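Equipment notes: where the cell money stands

Quick one this month, budget sheets are due and I'm writing this between calls. Maricica Enache has the full spreadsheet if anyone wants the long version.

Short version. We are doing the cell layout in simulation first, then buying. Arm, gripper, rack, bins, one machine to tend. Not ordering a single bolt until the layout is agreed. Last time we bought the rack early and had to pay to change it, and I don't want to be explaining that line again in January.

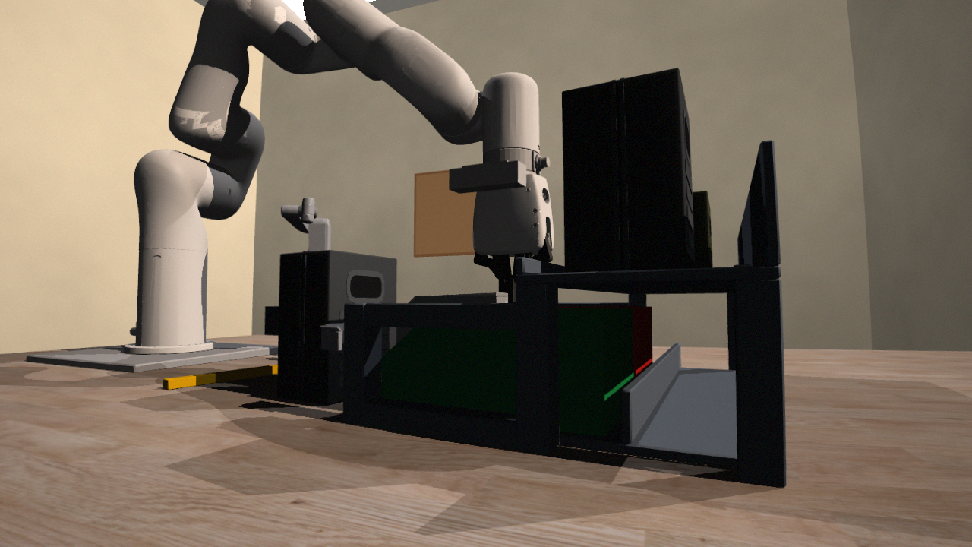

Quotes so far. Prustier and Amier both came back on the arm, Varma on the gripper and tooling only. Prustier is cheaper up front but installation is extra and so is training. Amier includes both, longer lead time though. Varma wants 800 for the adapter plate and cabling, which seemed high to me, Maricica is asking them to break it down. Bruta has not replied. If anybody has a contact there who answers email please send it over.

Things missing from the first draft of the budget, now added:

Guarding. Was down as "existing", it isn't.
Spare gripper fingers, 2 sets.
Floor fixings and somebody to drill for them.
Air and power drops.
Bins. Yes, bins cost money.

The bins are holding up more than you'd think. Color and size have to be settled before the fingers are, and the fingers before the rack spacing, and so on down the line. Red and green are both in the model at the moment. See-through or solid is still open, and if we end up adding a camera later the vision people will want a say in it. Please don't order any from the catalog in the meantime, even if they're on sale. 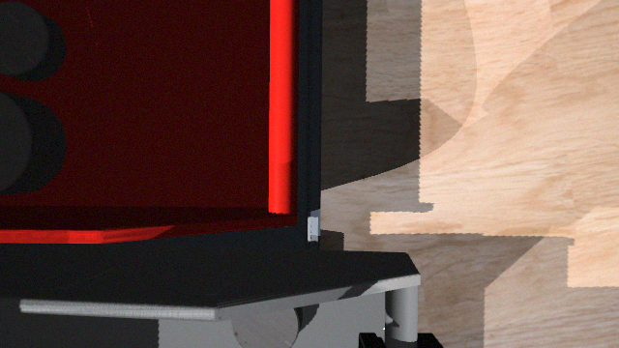

On clearances, we've asked for 60 mm all round wherever the gripper goes near a rack post or a bin wall. Production would like less so we can fit more shelves in. Send your number to Maricica with a reason attatched and she'll run it in the model, much cheaper to argue about it there.

Contingency line is 2,276. Came out of the spreadsheet as a percentage, hence the odd figure, leave it alone. It is not for chairs.

What I need from each area lead before the sheets go in: parts per shift, heaviest part, and who is covering the machine now and for how many hours. Best guess is fine. Blank is not, blank gets read as zero and then then we under-buy.

Leasing question came up again. Have asked Amier for a monthly figure, will post it when it lands.

Recent items
Compressor service: what got replaced
Forklift refresher, sign-up sheet
Maintenance stores: new opening hours
How to fill in the capital request form
Parking during the roof work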